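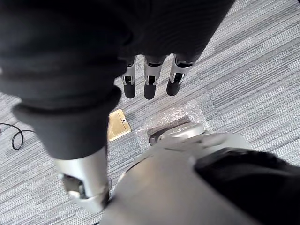
Sieglinde Heitmann disagrees. A floor should be cleared before a robot is switched on, she says, and Orilwood's house rules for humanoids leave too much to the operator.

The rules fill 7 pages. Pick-up work on carpet is done at low speed, with cables kept out of the walking path – a point Heitmann wants made stricter. Laundry has its own section, and fabric near a machine door calls for a grip check every 30 seconds. 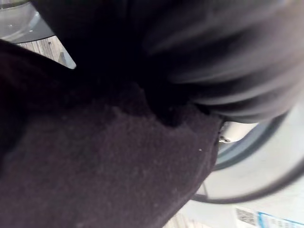

Orilwood Workplace Safety Desk

Borbély, the supplier, asks for two people at each trial, one with a hand on the stop button. Alleck asks for one. The next revision is due in September.
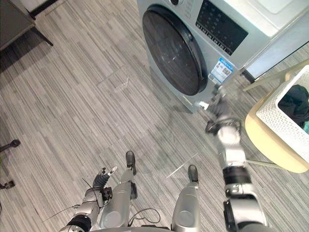 A robot reaches toward the front of a washing machine, with a laundry basket on the stool beside it.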